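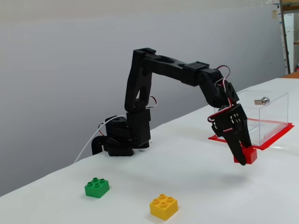

Rirnero Pick Planner
Perception, grasp planning and motion control for small servo arms

Product code: 2960
Supplied as: software download, single-seat licence
Price: 395, excluding VAT
Maintained by: Amport

Overview

Rirnero is a control package for low-cost arms built from serial bus servos. It takes a camera image, finds the parts it has been told to look for, picks a grasp for each, plans a path that keeps clear of known obstacles and sends joint targets to the servos. It runs on an ordinary desktop or laptop under Linux. A graphics card is not needed for the standard part models.

The package is meant for teaching labs, small test benches and anyone who has to get a tabletop arm sorting or placing parts without writing the whole stack. It is not rated for safety functions and must not be used as the only means of stopping an arm.

Modules

Rirnero Locate. Segments parts by colour and outline and returns position and rotation on the table plane. Part models are plain text files. Models for studded toy bricks, cubes and short cylinders are included. Matt backgrounds give the best results. Glossy parts under a single lamp may need the highlight mask switched on.

Rirnero Grip. Scores candidate grasps for parallel and near-parallel two-finger grippers. Finger length, finger width and opening are set in the gripper file. Fingers of unequal shape are allowed, and each is then entered as its own outline. The planner rejects any grasp where a finger would touch a neighbouring part on the way down.

Rirnero Path. Plans in joint space with collision checks against boxes, planes and the arm itself. Wiring is not modelled by default. Where servo leads stand out from the joints, add a clearance margin to the link concerned.

Rirnero Watch. Logs servo position, load and camera frames against one clock. Logs can be replayed without the arm connected.

Placing into clear containers

Transparent walls are poorly seen by most cameras, and depth sensors often miss them altogether. Rirnero does not try to detect them. The container is entered as a fixed object with wall height, wall thickness and open side, and its position is taken from a coloured reference on the table. The Path module then treats the walls as solid whatever the camera reports.
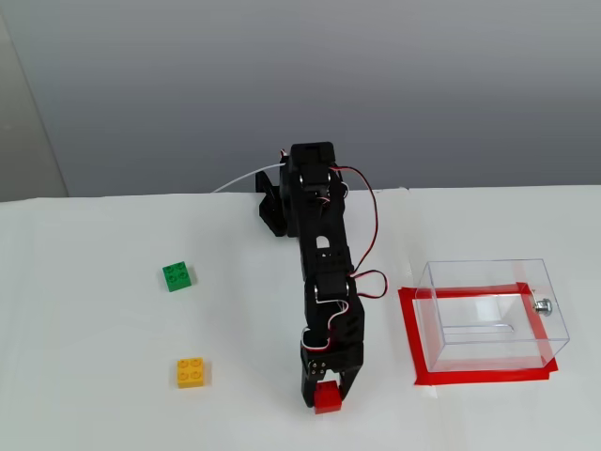
Red brick in the gripper, with the clear box inside its red tape outline.

The reference may be a tape rectangle or a flat plate, so long as its edges can be picked out from the table. If the reference and a part share a colour, draw an exclusion zone round the reference in the set-up screen. Otherwise Locate may report the tape as a part.

Set-up

1. Fix the arm to the table and run the joint limit check with the gripper open.
2. Enter the servo IDs and load the gripper file.
3. Place the calibration sheet within reach and run the camera calibration. Repeat if the camera or arm base is moved.
4. Mark out the container and enter its dimensions.
5. Run the first cycles at reduced speed with a hand on the supply switch.

Requirements

Operating system: 64-bit Linux
Camera: any USB camera supported by the kernel, fixed mounting
Arms per licence: up to 2
Servo link: USB serial adapter, half duplex
Interfaces: Python library, command line, set-up screen in the browser

Known limits

Stacked parts are reported as one part unless the colours differ. Grasps are planned from above, with a limited tilt at the wrist. Backlash in worn servos is not corrected, and placing accuracy falls off towards full reach. Replanning during a move is available in the Path module but is switched off by default.

Related items

Todusano gripper files, a set of ready-made finger outlines
Barrera calibration sheet, printed on rigid board
Rirnero Watch on its own, for logging only

Support

The licence includes updates and email support. When reporting a failed grasp, attach the Watch log and the gripper file. Screenshots alone are not enough to trace a fault. Technical contact: Tamunoemi Uzor, Amport.

The July release changes the format of container files. Older files are converted on first load and the original is kept in the same folder.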